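Home | Current issue | Archive | For authors

3.2 Shelf arrangement

Cereal was chosen as the test category because the boxes are tall, brightly printed and often returned to the shelf at an angle. Participants in the Bunden sample (n = 40) restocked one shelf and were told only to keep every box upright. Orientation was coded by Georgiou and Oei as front, side or mixed. A box turned to its side shows mainly nutrition text, and the brand name must be inferred from color (Figure 6).

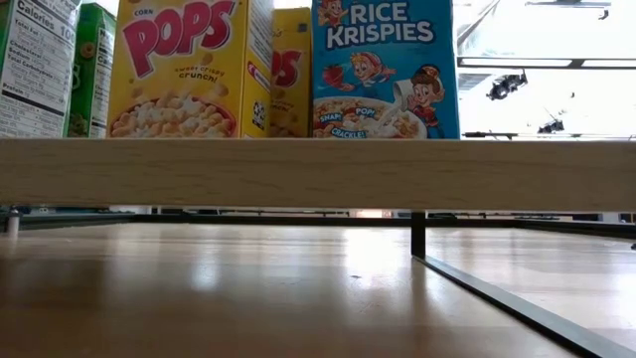
Figure 6. Cereal boxes on a light wooden shelf board; green and white box at far left with side panel forward, yellow Corn Pops box angled.

Mixed orientations were kept in the analysis.

Contact: F. Huenchumán, Codton | Back to top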